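**Ticket 2947: Drurkeo frame, backing loose on one side**

Status: open
Product line: Drurkeo tabletop frame, pale molding, brown board back
Reported by: Soltstead store

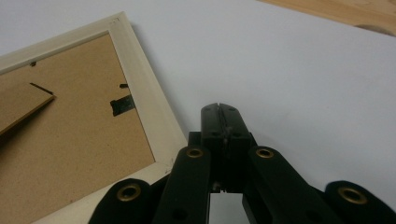

*Back of frame, face down, easel stand folded flat.*

Customer says the print slides down inside the frame when it stands upright. Glass is fine.

Checked so far:

- Retaining clips turned out and back in. The one on the right side feels weak.
- Black hanger tab lifts a little from the board. Pressed it down, came back up. Not the cause of the sliding.
- Easel stand opens and holds.
- Added 2 sheets of card behind the print. Print stays put, but the clips are now hard to turn.

Same complaint on ticket 820, closed with a new backing board from Hendriks. Asked them for another in November stock, order 3333. No answer yet.

Next: swap the board, take the card out, stand it up overnight. If it still slides, refund.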